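Lillance open day: tape hiss, tubas and a very long line for coffee

12 Jan 2019

I've been buying Lillance reissues since the Bugti Sextet album came back out (the one with the orange sleeve, if you're a person who files by color), so when the label announced they'd be opening up their building in Citham to the public for an afternoon, I had my ticket inside of five minutes. They sold 75 of them. I know this because mine was number 75, and the guy at the door made a big show of it and rang a cowbell at me. Great start!

The building used to be a glove factory and it still feels like one, with long rooms and big windows and a freight elevator that you have to talk into moving. We got split into small groups and mine went to the tape room first, which was lucky, as I'd have been useless company anywhere else until I'd seen it. It's chilly in there. They keep the masters on steel racks with handwritten spines, and our guide, Kiros Teshome, let us lean in and read them as long as we kept our hands behind our backs like kids in a china shop. There are 332 reels in the collection and he has listened to every one of them start to finish, including a whole box of rehearsals where the band mostly argues about lunch.

He played us one of those, too. You hear a door, then somebody tuning a bass for way too long, and then out of nowhere the horn line from "Elerbridge" comes in at half the speed of the record, with a clarinet on the melody where the trumpet ought to be. I got goosebumps. I've known that tune since college and I had no idea it started out as a slow one! A woman in our group asked if they'd ever release it and Kiros got a little cagey, said something about the publishing, and then winked. So make of that what you will.

Next came the transfer suite, where they run the old tapes into the computer. I'd expected something fancier, to be frank. It's two machines, a pair of speakers the size of refrigerators and a couch that swallows you. But the sound! They did an A/B test for us with the original tape and the old CD from my own collection (well, the same edition) and the CD sounded like it was coming from the apartment next door. The engineer explained that whoever did that CD had worked from a copy of a copy and then rolled off the top end to hide the hiss. Lillance leaves the hiss in. I was on the fence about that before and now I'm pretty firmly on their side of it, even if my wife says it sounds like frying.
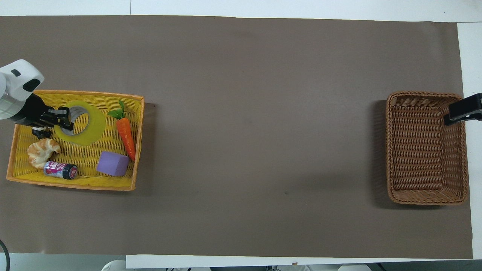 Now, the shop. Everybody had been told there would be a table of leftovers and test pressings, and you could feel people speeding up as we got near the stairs. I was good, mostly. I let a teenager have the last Bugti live album and I've only regretted it twice a day since. The singles were thrown in together in no order at all, which I love, and I went through them with both hands going. A yellow woven basket like the one in the photo would've been handy about then, because I had a stack of 45s wedged under my chin by the end and a stranger had to hold my coffee. I came away with two singles, a solo piano record I'd never heard of, and a poster I have nowhere to hang.

About that coffee — one urn for the entire building. I stood in line for a solid 30 minutes and missed the beginning of the panel on liner notes. What I did catch was good, especially the argument over whether you should print the session players' names when the original sleeve left them off. Everyone on the panel said yes, and then they spent ages disagreeing over how you prove who played what. One of them had worked out a drummer's identity from the squeak of his pedal, comparing it across three different albums. I want that job.

The afternoon finished with a short set by a quintet (two tubas, which I did not see coming) playing arrangements taken from the archive charts. They opened with "Elerbridge" at the slow tempo, and I guess that explains the wink. The low ceiling did the tubas no favors and the piano had one sour key that the poor pianist kept steering around, but when the whole thing locked in on the last chorus, people were up out of their chairs. They did an encore, then the same encore again because it was the only other thing they'd rehearsed.

A few practical bits if you're thinking of going to the next one, which they're hoping to put on in February. Parking is on the street and it fills up early. Wear a sweater for the tape room. Bring cash for the shop, as the card reader gave up halfway through. And eat first, there was nothing but a plate of lemon cookies and I may have had more than my share of those.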